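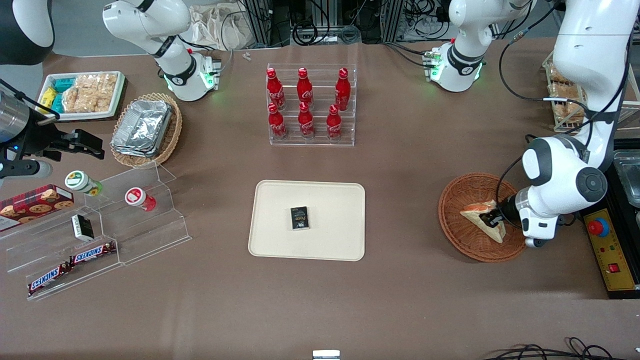 Red bottles on a clear tiered rack, with a cream-colored tray in front.

Hustuder Snack Swap: Frequently Asked Questions

What is the snack swap?
You bring packaged snacks you love, you put them on the table, and you go home with things you've never tried! We started in June with one folding table in the Brovano building and we now get 40 swappers on a good night. Doors open at 6:30 p.m.

What can I bring?
Anything sealed, shelf-stable and in date. Cookies, crackers, candy, chips, jars of spread, instant noodles, canned or bottled drinks. Imported snacks go fast, but so do regional ones — a bag of chips you can only buy in one corner of one state will make you very popular.

Is homemade food OK?
Not at the main swap. We do run a separate bake night in the fall, with ingredient cards for everything, and it is a blast.

How do the tokens work?
One item gets you one token, and one token gets you one item. Big boxes and glass jars count as two. You can use up to 11 tokens per night. Leftover tokens stay good for the next swap, so hang on to them.

I have a food allergy. Can I still come?
Please do! Every item has to keep its original label, and nut-free items go on their own table near the door. If a label isn't in English, bring it to the desk and we'll look up the ingredients together. If we can't find them, the item doesn't go out.

Can I open things at the swap?
Yes, in the tasting corner only. Cups and napkins are there. Opened packages can't go back on the tables.

Are kids welcome?
Very. Under 12 they need a grown-up with them, and they get their own token pouch (they tend to be fierce traders).

Where do I park?
Use the Goh Street lot behind the building. The gate code is 1528 after 6 p.m. Bus 326 also stops right out front.

What happens to the leftovers?
Sealed items go to the Nukex pantry down the block the next morning.

Do I need to sign up?
Only if you're bringing a group of five or more. Otherwise just show up with a bag — and maybe a second, empty one.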